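Tips for Building a Hand-Held Gripper at the Workshop Bench

Tuesday, February 27, 2024
By Vesna Mladenović

I have been building a hand-held gripper at Sudside, our shared workshop, since last June. I am a bookkeeper by profession, so I learned most of these things slowly. Some readers asked me to write them down for their own builds.

Print the links lying flat. When I printed them standing up, they split between the layers at the first hard squeeze. Flat parts take more room on the printer, but they are much stronger.

Do not trust the hole size in the drawing. Plastic holes come out a little smaller than you expect. Print one short test piece with several holes, try your bushing in each, and write the best size on the piece with a marker. Keep the test piece in the box with the filament of the same colour, because another filament can behave differently.

Press the bushings in with a vise, slowly, with a scrap of wood on each side. Asif Paracha showed me this after I had broken a good link with a hammer. If the bushing starts crooked, take it out and begin again. It will not straighten itself.

Tighten the pivot screws until the link stops moving, then turn back a quarter. The link should fall by its own weight when you hold the gripper sideways. If it stays in the air, it is too tight, and your hand will be tired after ten minutes.

A drop of light oil is enough for each joint. Wipe away the rest before you glue anything, as oil travels to places where you did not put it.

For the pads, clean the finger first with rubbing alcohol and let it dry completely. Rub the plastic with 400 grit paper where the pad will sit. Cut the pad a little shorter than the fingertip, so that no edge stands out to catch on things. Round the corners with scissors. Press it for one full minute and leave it overnight.

Look at both pads every time before you begin. They do not wear equally. 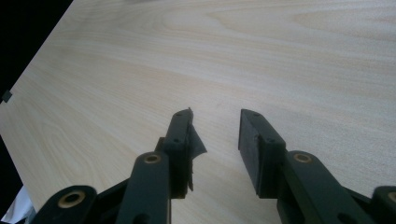
The left pad is ragged and ready to be changed. The right one still looks fine.

When one pad is damaged, change the two together. I tried to save material and changed only one, and the new pad was thicker, so small objects turned in the grip. Peel the old pad from the top down, warm the leftover glue with a hair dryer on low, and roll it off with your thumb. A metal scraper leaves marks in the plastic.

Test your grip on cheap things first. I use a cork, a clothes peg and a plastic spoon. Close the gripper gently, lift, count to 3 and put the object down again. If it slips, check the pads before you change the spring.

Keep a spare set of pads already cut, in a small envelope with the date on it. My envelope hangs on the hook beside the vise, and Unnur Holst has permission to take from it if she leaves a note.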